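Ukdale Neighbors Help Board
Roads and Traffic

How do I get a copy of a crash report?

Posted by wanddale_dad

My son was rear-ended in February at the light by the Nevunar building. No one was badly hurt. The deputy gave him a card with a case number and left. The other driver's insurance keeps asking us for the full report and I can't find where to request it. Do I go to the sheriff or the state? He is 19 and the car is in my name, if that matters.
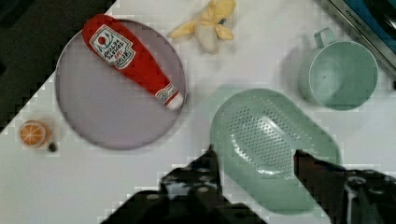

3 answers

Answer from Motaung

Sheriff, if a deputy wrote it up. State police only have it if a trooper came out. Call the records desk and give them the case number. Mine took 10 days to be ready and I had to call twice.

Answer from Dagný Hafþórsson

I went through this last year after a crash on Wanddale Road. What worked for me:

1. Check the card for the case number and the deputy's name. If the number is smudged, records can look it up by date and street.

2. Call before you drive over. The report can't be released until a supervisor signs off on it.
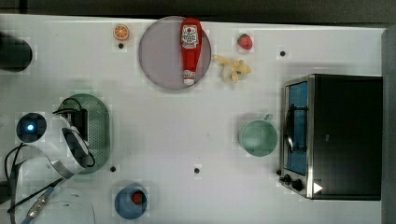

3. Bring a photo ID and the registration. As the owner of the car you can ask for it yourself, your son doesn't have to come. I paid $15 and they did not take cards.

4. Read it before you leave. Mine had the wrong lane for the other car and it was easier to ask for a correction at the window.

You can also give the insurance company the case number and tell them to order it. They do this all day. I would still get your own copy. The diagram on page 3 was the part the adjuster argued with me over, and I was glad to have it in front of me.
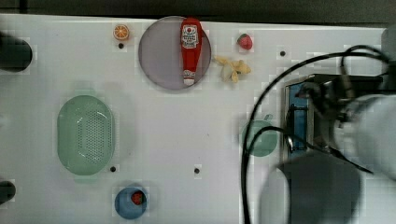 Keep the tow receipt too. Mine was over $300 and I only got it back after I sent the original.

Answer from ukdale_ron

that light is terrible, they need to fix the timing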